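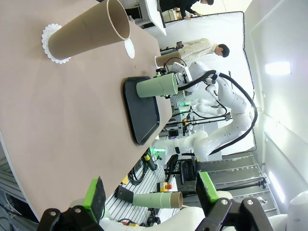 Cardboard tubes, lace doilies and the black tray, on the tan table.

How to Dress a Table with Cardboard Tubes

Every household produces cardboard tubes, and every household has one drawer where they go to wait. This project uses up a few of them, along with the doilies you inherited and have been too polite to throw out.

You will need:
A few cardboard tubes, at least one tall and one short
Sage-green paint, pale
Two white doilies, one smaller than the other
A tray with a raised rim, black if you have it
A craft knife and fine sandpaper

1. Trim any ragged ends and sand the rims lightly. Fuzzy cardboard looks like fuzzy cardboard from across the room.

2. Paint one tube sage green and leave the others brown. Two thin coats, drying overnight. Rin Kawaguchi swears by one thick coat, and Rin's tubes are all slightly oval.

3. Put the tray in the middle of the table, running lengthwise, and stand the green tube near one end of it.

4. Lay the doilies to one side. The tall brown tube goes with the large one, and the small one gets to peek out.

5. Stand a short brown tube off by itself at the far end of the table. Clementina Meireles calls this "giving it some air" – I call it running out of doily.

Dried grasses suit the tall tube. Fresh flowers need a glass jar inside, unless you enjoy papier-mâché.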